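Search tickets
Enter keyword or ticket no.
Go

Ticket 889: wrong regiment on novelist's service record
Status: reopened
Raised by: Hanna Walczak

The entry for the poet and novelist Wysocka's brother puts him in the signals at Nedska. The source given is a book jacket from his publisher, Vatell. I don't trust jackets. His own letters, box 50, talk about driving ambulances. Please correct. 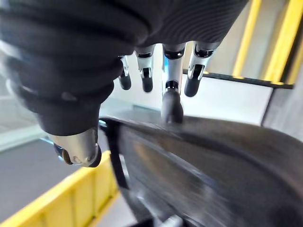
Avthorpe War Writers Archive, Catalogue Corrections Desk

Reply, O. Siriwardena: Changed to ambulance driver and cache cleared. Closing.

H. Walczak, 16:20: Still says signals on my screen. Was it saved? Page 235 of the typed index has the old wording too, so I suspect one feeds the other.

Reply: It does. Index line fixed, overnight rebuild queued. Leaving this open until you've looked.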